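About Tetgate

Hi, and thanks for stopping by!

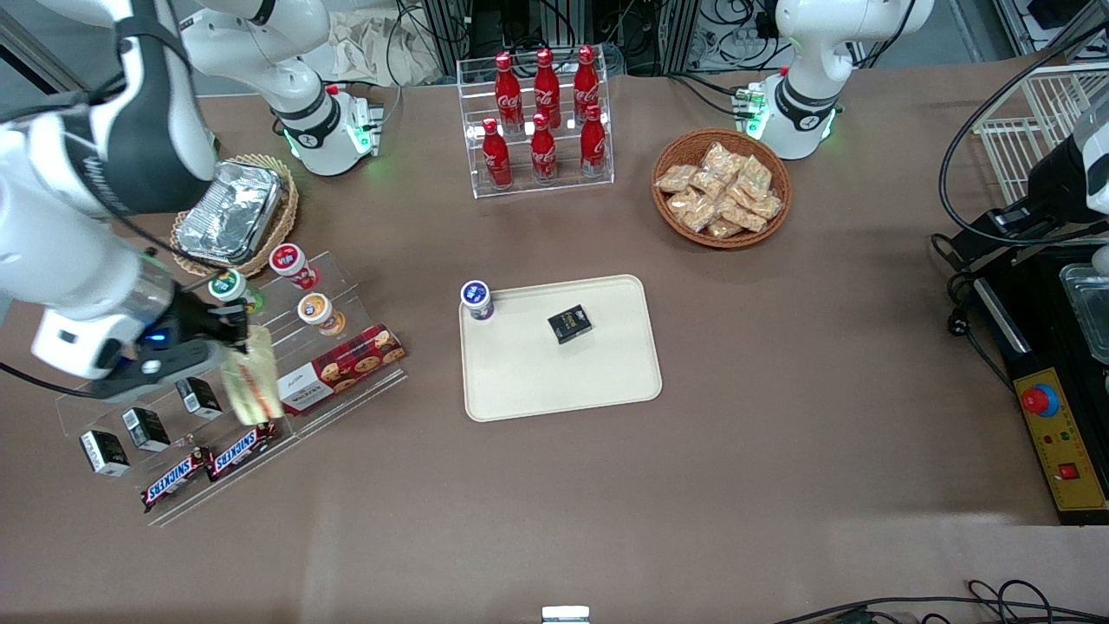 Photo: Tetgate

So, who are we? Tetgate is a small company that puts on drinks tastings, mostly gin and vermouth with a bit of port when I get my way (I usually do). I started it after a long, very happy August in Ovar, where a bar owner poured me a white port and tonic and then wouldn't let me leave until I'd tried the other bottles on the shelf. I came home with a suitcase that clinked and a plan I'd written on the back of a bus ticket.

The first tasting was in my sister's kitchen. We had 3 bottles, not enough chairs and far too much cheese. These days we rent the upstairs room at Cornura, the wine bar by the old station, which seats 70 and has a proper sink, hooray! We also take the whole thing on the road for birthdays, office parties and the odd wedding.

A night with us goes like this: you sit down, you get something cold with bubbles in it, and then we pour small glasses and talk about them. You don't need to know a thing. If you think a gin tastes like shampoo, say so, we've all been there. Snacks are included, and so is water, lots of it.

Our vermouths come from Sfakianakis, a family importer we've bought from since the start, and they still bring the cases over themselves and stay for a glass. The shop list is up to 400 bottles now, and I've tasted every one (slowly, over years, before you ask).

Private bookings need two weeks' notice. Guests must be 21 or over, and please bring ID even if you're flattered to be asked.

Comments

portandlemon: Came for my birthday and loved it! Is the dry white one back in stock?

Greta_H: Do you do anything alcohol-free? My husband drives.

Tetgate: @Greta_H yes, just tell us when you book and he'll get his own set of glasses!

Contact us | © 2024 Tetgate | Back to top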